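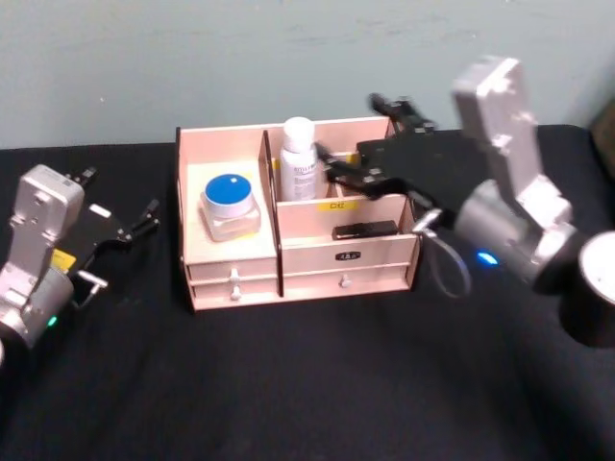
The desk organiser, holding a lidded glass jar and a white bottle.

Small Wooden Desk Organiser with Drawers: Product Review
Woltthorpe Office Furnishings Review
Published Jul 29, 2021

The Woltthorpe review panel was asked by member institutions to assess a compact organiser for shared desks, reception counters and classroom workstations. The model supplied to us is sold by Byun under the name Wullivora. It was bought at the normal retail price through a stationer in Brovstead and was used for 12 weeks before the present report was written. No payment or free stock was accepted from the maker.

Construction and appearance

The organiser is a rectangular box built from thin plywood panels in a pale, slightly pink shade. Open compartments occupy the top and drawers are fitted below. The darker layers of the plywood show along the front edges where the panels join. Members who prefer a painted or edged finish should look elsewhere, but the panel considered the plain wood suitable for an office or a study.

A tall divider separates a narrow left-hand section from a wider right-hand one. It runs from the back of the box down to the bottom edge of the front face and stands slightly higher than the front wall. We found this a sensible arrangement. Items on the two sides stay apart, and the divider gives the hand something to steady against when reaching to the back.

Assembly

Our unit arrived flat. Assembly took one member of staff less than an hour, and the printed instructions were clear except at the point where the divider is introduced. The drawing for that stage is small and does not show which face should point forward. We assembled the divider the wrong way round at the first attempt and had to take two panels apart again. A light tap with a soft mallet was needed on several joints. Users are advised to lay all the panels out before starting and to dry-fit each drawer before pressing it home.

Upper compartments

The left compartment accepts a glass jar of moderate size standing upright, with its lid clear and easy to lift. We kept paper clips in ours during the trial, and later treasury tags. The rear of the right section will take a plastic bottle. The one used for our photograph rises above the top edge of the organiser, and buyers who intend to place the unit beneath a low shelf should measure first.

A lower ledge at the front of the right section is useful for small flat items that would otherwise be lost on the desk. Staff soon adopted it as the regular place for whatever had last been in the hand. The ledge is shallow, and pens placed there tended to roll off.

Drawers

Two small drawers are stacked on the left and one wider drawer is fitted on the right, each with a single small white knob. The drawers ran freely from the beginning, although the upper left drawer became stiff in damp weather during March and was eased with a little candle wax. None of the drawers has a stop. The wide drawer can be pulled out completely by a careless user, and on 2 occasions during the trial its contents were emptied on to the floor.

The knobs are small for adult fingers but gave no trouble in service. The panel would have welcomed a slightly larger one on the wide drawer, which carries the most weight.

Stability and care

The box stood firmly on a cloth-covered table and on a bare desk. On a polished counter it slid when the wide drawer was opened with force, and felt pads cured the fault. The wood is best wiped with a dry cloth. A ring left by a mug in the second week could not be removed.

Assessment

The panel rates the organiser 3 out of five. It is well suited to a single desk and to light stationery – less so to a busy counter where drawers are opened many times a day. Drawer stops and a clearer drawing of the divider would have earned it a higher mark. Institutions considering a bulk order should buy one unit for trial beforehand, as returns of assembled units are not accepted.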